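How to Download Your Data From a Social Network Before You Close the Account

Written by Haoran Xu
May 16, 2023

Many people decide to leave a social network after they read some bad news about it. They open the settings, they find the delete button, and they press it the same evening. One week later they remember the wedding photos, or the address of an old classmate which was only in the messages. I made this mistake with my first account, so now I always make a copy before closing anything.

In this tutorial I use Plonarlow, because many readers of this page have asked me for it. The menus in other networks have different names, but the order of the work is almost the same.

What you need

A computer with a real browser. The phone app of Plonarlow can start the request, but it does not always finish the download. You also need your password, access to the email address of the account, and enough free space on the disk. My own archive had 3,037 files in it, and I never thought of myself as an active user.

Step 1. Check your email address

Open Settings, then Account, then Contact. Look at the email address carefully. The link to your archive goes to this address and to no other place. If it is an old work address which you cannot open anymore, change it first and confirm the new one. After a change of address, Plonarlow makes you wait 20 hours before it accepts a data request. The waiting time is for security and you cannot skip it.

Step 2. Ask for the archive

Go to Settings, then Privacy, then Your Information. Choose "Request a copy." You will see a list of categories with small boxes, and most of them are already marked. Please look at these three, which are not marked at the beginning:

Private messages
Deleted posts still in storage
Advertisers who uploaded your contact details

The third one was a surprise for me. I found 163 companies there, and I knew maybe ten of them.

For the format, choose HTML if you want only to read the files. Choose JSON if you plan to move them into another service. You can also make two requests, one after the other – the second request does not cancel the first.

For photo quality, select High. The Medium setting makes the files much smaller, but a photo saved this way looks poor when you print it or open it on a large screen.
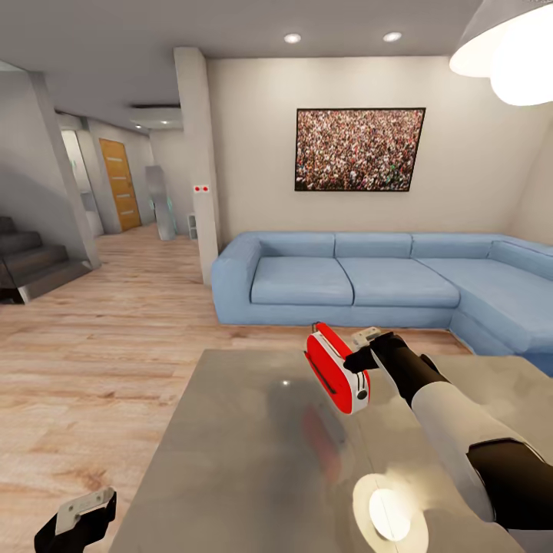 Step 3. Download and open the files

When the email comes, sign in and download all parts of the archive. A large archive is divided into parts of 300 MB each. Put all of them in one folder before you unpack them, otherwise the links between the pages will not work.

Open the file with the name "start" and click on several places. Try one old message, one photo and one video. If a part is damaged, you can download it again while the link is still valid.

Step 4. Keep the copy safe

The archive is not encrypted. It has your messages, your phone number and often your location history, so do not leave it in the Downloads folder of a shared computer. I keep mine on an external disk with a password, and a second copy in Drirau, the storage program I use for my tax papers.

Remember also that a conversation belongs to two people. Your archive has the words of your friends – please do not upload it to a public place.

Step 5. Close the account

Only now go to Settings, Account, Close. "Pause" hides your profile, but the company keeps everything. "Delete" starts the real removal. If you sign in again during the waiting period, even by accident from an old tablet, the deletion stops and you must begin again. Remove the app from every device before you press the button, and check also which other websites use your Plonarlow login.

I last tested these steps in March. If you see a different menu, write to me through the contact form and tell me which browser you use.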